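Thread: Can any of these things do chores yet?
Board: Home and shop automation

zist_frans
My sister asked if she should wait a few years and buy a machine that empties the dishwasher. I said no. Light cups on a flat table are still about where it stands, and a kitchen is a lot worse than a table.
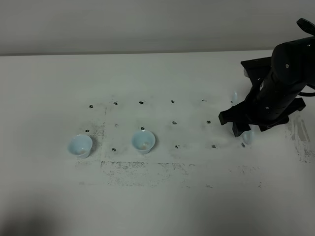 Dresurport Bench Automation Club

Pale blue cups, white tabletop, a grid of dots to set things down by. At home you get a wet rack, a low shelf and a drawer that sticks. We logged 68 tries at our bench in February and 44 were clean. I would not let that near my glasses.

KMeijer
44 out of 68 is better than my kids. But were the cups always on the dots?

zist_frans
Yes, always started on a dot. Off the dots we didn't count.

nele_h
Then the number says very little about dishes. I run packing at Engelbrecht and we have an arm that loads trays all day. It works because the trays never move. Call it a chore if you want, but it's a fixture with a motor.

veerle_vl
Disagree. Half of shop work is fixtures. If you put the cups back in the same place every night, a machine could do it now — slowly.

nele_h
How slowly?

veerle_vl
Five minutes for five cups on ours at Zistberg. I was reading the paper anyway.

mpeeters
What bothers me is the grip. A cup is easy. Try anything with a wide head and a thin stem, where the weight is up top and the fingers only get the narrow part.

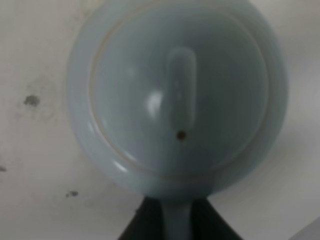
Pale blue utensil, held by the stem between the two fingers.

mpeeters
If the stem turns a little, the head turns with it, and then your drop spot is wrong. Softer pads helped us. So did slowing the last bit of the move.

KMeijer
Which pads? The Brondar ones peel after a week.

mpeeters
Cut our own from a sheet. They peel too, but they're cheap.

zist_frans
I'll try that. Still telling my sister no.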